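Budgeting for a Single-Arm Tabletop Cell

By Judit Somogyi
Tue 8 April

Search this site: keyword or part number Go

This page covers how to plan the purchase of one tabletop robot arm and everything that has to be bought with it. It assumes a bench task with light objects, one arm, one fixed camera and an operator within reach. It does not cover mobile bases or two-arm cells, which have their own page.

The order of the steps matters. Most overruns we have dealt with at Hollis came from choosing the arm first and discovering the task afterward.

Step 1. Write the task down in object terms

List every object the arm will touch and every object it must avoid. For each one, record the largest dimension, the width at the place you intend to grip, the weight full and the weight empty, and the surface. Use your own scale. Product pages give the weight of the contents and leave out the container.

Then write the motion in one sentence: "Pick up a bottle and place it on the tray." If the sentence needs the word "or," you have two tasks and should budget the setup time for both.

Note the starting pose of each object as well. A bottle that always starts upright needs one grip approach. A bottle that may start on its side needs a second approach, more wrist travel, and clearance for the gripper close to the table surface. This single line in the task sheet has changed the choice of arm on two of our last projects.

Step 2. Size the reach from the far corner

Set the objects out on the real table, or on paper templates cut to size. Measure from the planned base position to the farthest point where the gripper has to close. Add the length of the gripper if the vendor quotes reach to the flange, as most do.

Do this with the largest object at its worst angle. A tray turned a little on the table takes up more depth than the same tray set square, and its far handle moves away from the base.

On the bench we used for the Berero trial, the far handle set the reach figure and the bottles set the gripper opening. The tray was never lifted, but the arm had to clear it on every pass.
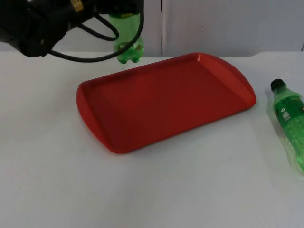
Tray and bottle task with one arm. Note the cable runs at the gripper end.

Step 3. Budget the cables as a separate line

Cables to the gripper are often quoted as included. Ask what length is included and how it is routed. A loose loop at the wrist can cross in front of the object being held. On a fixed-camera setup it can also hide part of the object from the vision software, and the time lost to that is charged to integration, where it is hard to find later.

Ask for these items by name:

- cable clips or sleeves for each link of the arm
- one spare gripper cable, same connector, same length
- a strain relief at the base
- a drawing that shows the minimum bend radius

If the vendor cannot supply the drawing, get it from the cable maker before ordering. Natália Pešek, who runs our bench maintenance, asks for two spare cables where the wrist turns through more than half a revolution in each cycle.

Step 4. Choose the gripper against the worst object

Round, smooth, see-through bottles are a poor match for a cheap parallel gripper with flat pads. The contact is a narrow line and the wall of the bottle gives under force. Price padded or curved fingers at the start. They are a small cost next to the arm, and retrofitting them means redoing the grip positions.

Check three clearances on paper: fingers open around the widest grip point, fingers closed on the narrowest, and the underside of the gripper against the table when the object is lying down. The third is the one most often missed.

Clear objects also affect the camera. A depth camera can return gaps or false readings on clear plastic. If your objects are see-through, ask for a loan unit and test it before you commit to a model. Glossy trays have a similar problem under a hard light. A diffused lamp usually costs less than a better camera, so try the lamp first.

Step 5. Fix the table and the background

Put the table in the budget even if you already own one. It has to be stiff enough that the arm does not move it, and it needs a base plate or clamp rated for the arm's peak load. A plain, matte top in a color unlike any of the objects saves vision setup time. The same applies to whatever stands behind the table. Plain panels are enough, and they should be installed before the camera is calibrated.

If the work surface is made of more than one section, check the height at the join. A small step is harmless to a person and can stop a low sweep of the gripper. Either level it or mark it as a keep-out zone in the controller.

Step 6. Build the estimate in hours as well as money

Equipment prices are easy to obtain and easy to check. Hours are where small cells go over. The Berero trial, which Sem Dierckx planned and Edith Carhuamaca integrated, closed with these totals:

Mounting, wiring and safety check: 33 hours
Camera placement, lighting and calibration: 66 hours
Grip positions, motion and recovery from failed picks: 106 hours

The original plan had 163 hours for the whole job. The difference came from the last line. Upright picks were working early; picks of bottles lying on their side took up most of what remained, and the planning sheet had given them no time of their own.

We now enter each starting pose as its own row, with its own hours. It makes the estimate look pessimistic – finance will ask about it – but the rows can be struck out one at a time if the scope is reduced.

Step 7. Compare quotes on the same sheet

Send every vendor the same task sheet and ask for the answer in the same order: arm, controller, gripper, fingers, cables, mounting, software license, training, first-year support. Blank rows are to be filled with a price or with "not supplied." A total without rows should go back.

Watch for the following:

- Software priced per year beside software priced once. Convert both to the expected life of the cell.
- Payload quoted without the gripper. Subtract the gripper, fingers and any cable the wrist carries.
- Support limited to the arm. If the gripper is from a second maker, find out who takes the call.
- Delivery dates for the arm only. A controller that ships later leaves the arm idle on the bench.

Marek Holub keeps our blank comparison sheet and can send a copy on request. It was made for Wunine controllers, so delete the adapter row if you are buying something else.

Step 8. Hold back a reserve and set a stop point

Keep part of the budget unassigned until the arm has run the full task on your own table with your own objects. Spend it only on items that fix a fault you have recorded: fingers, lighting, cable routing, a riser under the base.

Set the stop point in writing before the order goes out. Ours for the next cell is the end of June. If bottles on their side are not being picked reliably by then, the task is narrowed to upright bottles and a simple rack is bought to present them that way. The rack has already been priced and sits on the sheet as an optional row.

Related pages

Planning a Two-Arm Cell
Reading a Payload Curve
Camera Mounts: Fixed or on the Wrist
Grerico Finger Kits: Fitting Notes
Spare Parts to Order with a New Arm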